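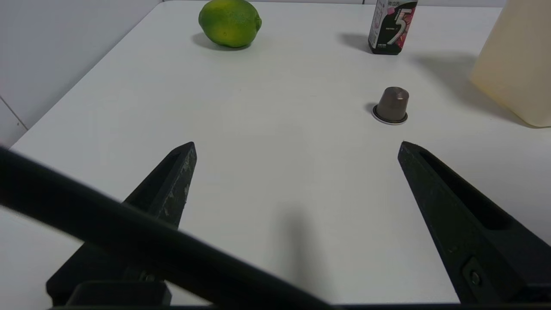

Spring ferry news from the Buna islands

30 April 2019

The summer timetable is out, and it's a good one! From the first week of July the Clikosari ferry will make five crossings a day to Buna, up from two, and the last boat back doesn't leave until after supper. If you've ever had to abandon a plate of grilled sardines to run for the dock, you'll know how happy this makes us.

The best of the new sailings is the early one. It stops at Akeck on the way, a small harbor with one bakery, a row of blue boats and a swimming cove you reach by a path behind the church. Get off there with a towel, have a long morning, and pick up the midday boat to Buna on the same ticket — you just need to keep the stub and show it when you board again.

We walked the coast trail between the Buna lighthouse and the old salt pans last week, and the wildflowers were up past our knees. The trail is 7 miles with very little shade, so take more water than you think you'll need (we ran out, and were very glad to see the snack kiosk open). Sturdy sandals are fine for most of it, but the last stretch down to the pans is loose rock.

For an overnight stay, the Varghese Guesthouse has finished work on its upstairs rooms, and the ones at the back look straight out over the channel. Breakfast comes with the room and there's fig jam! Newsletter readers who book before July get the second night for $50. Mention the newsletter when you call.

Bikes still ride free on all crossings. Dogs are welcome on the open deck, on a leash.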